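Orness Equipment Stores
Guidance for staff and borrowers

How to clean and put away tubes and tube sections

These instructions apply to all tubes issued from the Orness stores, including stepped sections whose diameter changes along their length. They should be followed whenever a tube is returned and again before it is issued to another department. Tubes kept at the Clorkus annexe are covered by separate guidance, available at the annexe desk.

Before you start

You will need a soft brush with a long handle, two clean cloths, a bowl of warm water with a little washing-up liquid, a torch and a return label. Clear enough bench space for the tube to lie flat along its whole length. Fittings and caps should be taken off and placed in a tray, so that they can be washed separately.

Cleaning the inside

Hold the tube at an angle over the bowl with one open end uppermost. Wet the brush and pass it slowly down the inside, turning it as you go. Repeat from the other end. Dirt gathers wherever the diameter changes, and these places should be brushed a second time. Rinse with clean water and let the tube drain fully before moving on.

Checking the rim

Wipe the rim with a dry cloth and run a fingertip lightly round it. A tube with a chip, a split or a sharp edge must be set aside for repair. Shine the torch into the opening and look for anything left inside – dark tubes in particular can hide a good deal of dust.

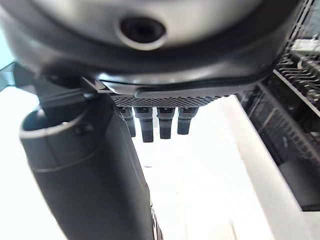 Black tube with a matte finish, showing the thick lip at its open end.

Cleaning the outside

Wipe the outer surface along its length with a damp cloth and dry it at once with the second. Light marks on a dark finish can usually be removed with warm soapy water. Scouring pads must not be used. If a mark remains after 3 attempts, note its position on the return label and leave it.

Putting the tube away

Tubes are kept on the Prorkari rack at the rear of the store. Sections up to 258 mm long go in the upper trays; longer ones lie on the lower arms, supported in at least two places. Do not stand tubes on end. Replace the caps once the inside is completely dry, then tie on the label with the writing facing outwards.

Damaged tubes should be placed on the Aigner shelf with a completed form 1218. Blank forms are kept in the drawer beneath the issue desk, which closes at 4.30 pm.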